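Swim bench notebook — 17 December 2022
Stroke bench, force readings and the paddle question

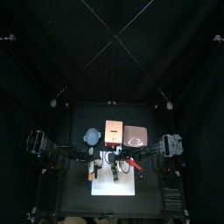 Black enclosure, tabletop with the small objects between the two arms.

Started at the pool store room with the dry-land bench. Jarmo Harju had left me a note that the left cord reads too low, and he is right. With the same weight hanging on each side, the left channel gives 7 percent less than the right. I changed the two cords with each other and the low value stayed on the left, so it is the sensor or its cable and not the rubber.

Opened the connector. One wire was held by the shield only. Soldered it again, put new heat shrink, and repeated the test. Now the two sides agree well enough for coaching use. I would not publish with it.

Note for all who use the bench: please do not pull the plug by the cable. There is a grip on the plug.

Swimmer tests, morning group

We had six swimmers from the Wutitside development squad. Each one did the same set on the bench: easy pulling for two minutes, then 18 hard strokes, rest, and the 18 strokes again with the head turned to the breathing side. Onni Tikkanen counted strokes aloud and I watched the trace.

What I see in the traces:

Four of six lose force on the arm opposite to the breath. We know this already from the water, but on the bench it is easier to show it to the swimmer. The loss comes in the first part of the pull, before the elbow is high.

One girl has almost equal arms but very uneven timing. Her right hand waits in front. Her coach thought she was weak on the right, and I believe now she is only late. She should try the catch-up drill less, not more. I will say this to the coach carefully.

The youngest boy could not keep the bench rhythm at all, and his file should not be used. He was tired from a school event. I let him stop after the first set.

Best single file of the morning is number 38, clean from the first stroke to the last. I keep it as reference for the new plotting script.

Paddles

Harju wants to know if the small Brandes paddles change the stroke or only make it heavier. On the bench we cannot answer this, there is no water to hold. I wrote it here because we have now discussed it three times and each time we arrive to the same place. It must be done in the pool with the tether.

Plan for the tether test: same swimmer, same lane, with paddles and without, order changed between days. Rest has to be long. In October we made the rest too short, and the second condition always looked worse, whichever it was. I still have that data in the folder and I do not want anybody to use it for the report.

Hasero clamp for the starting block

The new clamp came. It fits the blocks at lanes one to four. At lane five the rail is older and thicker, and the screw does not reach. Tikkanen offered to file the inside of the jaw. I prefer to ask for a longer screw first. Until then the tether stays on lane four, and we have to agree this with the masters swimmers, who like that lane.

Software

The Clumotell logger stopped by itself once, after 362 seconds. I could not make it happen again. The battery was full and the card had space. I wrote down the settings: high rate, both channels, display on. If you see the same, please write the file name in this notebook and do not delete the broken file.

Also, the time stamp in the logger is still on summer time. I did not correct it in the middle of a test block — all files from this block have the same mistake, and I will shift them together.

Left open

Calibration of the left channel again after the sensor has rested one night. If it has moved, order a new one.

Ask the pool office about the early hour for the tether test. The water is more quiet before the lessons.

Write to the coach about the girl with late right hand, and send the plot with it.

Harju: do you still have the short carabiner? The long one hits the wall at the turn.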